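Mirnmont Singers
Minutes of the May meeting, back room at Pindow Hall, 7.15pm

Present: Salamatu Wike (in the chair), both altos who had said they couldn't make it and then did, most of the basses, a good showing of sopranos, one tenor, and me, Esperanza Ostrowski, taking the notes.

Apologies: the other tenors, who were all at the same birthday do. Our accompanist sent a text at ten past seven.

I'm typing these up from two sides of an old hymn sheet, so if I've put words in your mouth please tell me and I'll change them before next time. My handwriting went downhill after the tea came round.

1. Minutes of the last meeting

Agreed, with one correction. I had written that the basses wanted to drop the Welsh piece. They would like it known that they want to drop the second verse of the Welsh piece and are very fond of the rest of it. Sorry, basses.

2. Matters arising

The piano at Pindow Hall has been tuned. The tuner says the G above middle C will go again by autumn and there isn't much to be done short of new pins, so we're to treat it kindly. Salamatu asked that people stop putting mugs on the lid. I think this was aimed at me and I have taken it to heart.

The lost folder of Christmas music has turned up in the boot of a car belonging to one of our sopranos. All the carols are there apart from the descants, and we had photocopies of those anyway.

The door code has changed. I'm not putting it in here because these go on the website. Ring me.

3. Money

We have £1,176 in the account after paying the hall up to the summer. That's better than any of us expected and there was a bit of a cheer. It includes the raffle from the spring concert, but the Herath deposit still has to come out of it (see item 4), so please don't everybody start planning what to spend it on.

Salamatu wants to keep subs as they are for another year. I said I'd quite like to see them go up a tiny bit now while we're comfortable, so that we don't have to put them up a lot when we aren't. There was a fair amount of chat about this. One of the basses said that if subs went up he'd expect biscuits of a higher standard, and we lost ten minutes to biscuits. In the end we voted to leave subs alone and look again in the new year. I voted against, for the record, and I'm perfectly cheerful about it.

Two people haven't paid for last term. They know who they are, and one of them was sitting next to me.

4. The Putero weekend

This took up most of the evening, as you'd imagine!

For anyone who has missed the last few rehearsals, the choir at Putero has asked us over to sing a joint concert with them in their church, with a workshop on the first morning and the concert the evening after. They came to us three years ago and ate all that lasagne, so it's our turn to be fed.

Coach. Herath have quoted for a coach with 30 seats. We had hoped for something smaller but it's the same price either way, so there will be room for partners and for the drum. Pick-up is from the car park behind Pindow Hall at 8.30 in the morning. Please don't be dropped off on the main road, as the driver won't be able to stop there. Salamatu will have a list and will be ticking people off it, and she has asked me to write that she will leave without latecomers. I don't believe her but I wouldn't risk it.

Where we're sleeping. Our hosts have found beds for everyone, partly in people's homes and partly in the guesthouse next to the church. Anyone who wants to share with a particular person, or very much doesn't want to, should have a quiet word with me by the next rehearsal. I won't repeat it. I've already had one request for a room as far as possible from a certain snorer, and I've moved things about on my little chart. Towels are provided at the guesthouse but not in all of the homes, so pack one if you've got the space. If you need a ground-floor room please say so, even if you think I already know.

Food. Supper on the first night is a bring-and-share with the Putero choir doing the hot things and us doing puddings. I've offered to keep the pudding list, having seen what happened at the summer picnic when we had nine trifles. So far we have one lemon tart, one chocolate something and a firm promise of a crumble. Nothing with cream unless you can keep it cold on the coach. Our hosts have asked about diets and I've sent them what I have, but if you've given anything up lately, let me know.

What we're singing. We do four pieces alone, they do four, and then three together. The joint ones are the big Amen, the rowing song and the lullaby. Their conductor takes the rowing song quite a lot faster than we do, and Salamatu played us a recording off her phone so we could be frightened in advance. She'd like everyone to be off the copy for that one by the end of the month. A couple of people asked if they could have the words on a small card and she said yes, as long as it was very small.

There was a longer discussion about whether to take the new setting of the psalm. I love it, the sopranos love it, and the altos say it's fine for those who get the tune. It still falls to bits at the key change though. We agreed to give it two more rehearsals and then decide. If it isn't ready we'll put the folk song back in, which we could do in our sleep and at the spring concert very nearly did.

Programmes. I'll have 70 printed, in both languages. The church holds a lot more than that but people share, and last time we brought half of them home again. Whoever is good at proofreading, please come forward. I spelt the composer wrong in the last one and had a letter.

5. What we're wearing

We'd said blue tops and black bottoms for the concert, and this was confirmed with only a small amount of grumbling. It doesn't have to be the same blue. We tried for matching blues once, before my time, and I gather there are people who still don't speak. Anything from sky to navy will do, long sleeves or short, no big writing on the front please.

Then we got on to creases. The Putero church has strong lights and at the last away concert we all looked as though we'd slept in a hedge. There's one iron at the guesthouse and I can't see us all queuing for it at half past five. Rolling versus folding was gone into in some depth (a roller myself, and I won't be moved). Salamatu hangs hers in the bathroom while she has a shower and swears by it. One of the basses doesn't own an iron and would like to know what the fuss is about. The nearest we came to a decision was that everyone should get their things out of the bag as soon as they arrive and lay them flat, and I'll bring my little travel steamer for the worst cases. Form an orderly line.

Scarves: no. We voted.

6. Autumn term

Rehearsals start again at the usual time. Salamatu would like to try a ten-minute warm-up before the hour so that we can begin properly on it, and would like people to be there for it, which means parking earlier and chatting less. General agreement, with a lot of looking at the floor.

We'd like more tenors. We would always like more tenors. I'm going to put a notice in the library and the surgery, and if you know a man or a low-voiced woman who hums in the supermarket, go up and say hello. No audition, first month free.

7. Any other business

The urn takes 40 minutes to boil and we need to switch it on when we arrive, or tea comes at the end when everyone wants to go home. I'll do it if I'm first in.

A request for a song by request night. Everyone liked the idea, and it's been put off until after Putero.

Somebody left a very nice umbrella behind, green handle. It's in the cupboard with the music stands.

A thank you was recorded to the alto who sewed new elastic on all the folders. Mine no longer sheds paper down the aisle!

Next meeting: same room, same time, after the first rehearsal back. Meeting closed at 9.20pm, or a bit after if you count the people still talking about trifle in the car park.

E. Ostrowski 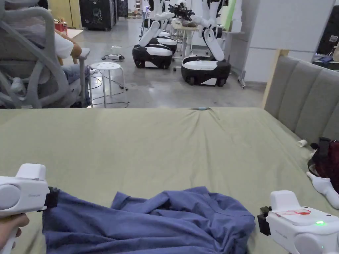 A blue garment with plenty of creases, on the pale green sheet.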